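Genditon Lab Open House, Jun 4, 2018

I drove 39 miles to hear that a robot can learn bedroom chores without ever entering a bedroom. Aníbal Peixoto gave the talk. His group trains a two-armed controller called Plidico in simulated homes, and the slide said 342 rooms, 2683 trial runs. The success rate got a big font. The number of tests on real hardware, 10, got a footnote.

I asked how the floors and lighting were picked. "Randomly," he said, and moved on.

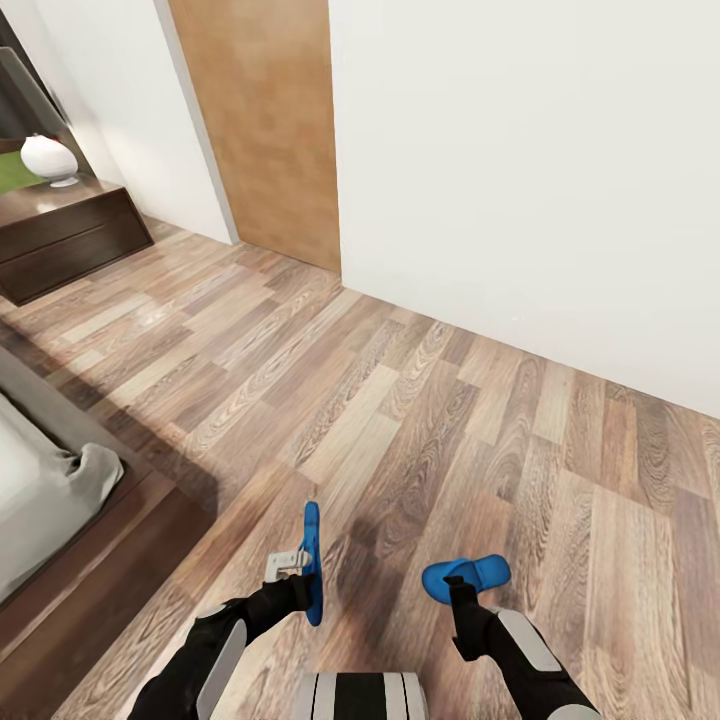
So does practice in a simulator carry over to a real house?
Some of it, going by the footnote: four of the 10 hardware tests worked, all in the lab's own mock apartment.

Coffee was decent. I'd go back in November if they try it in a house they didn't build.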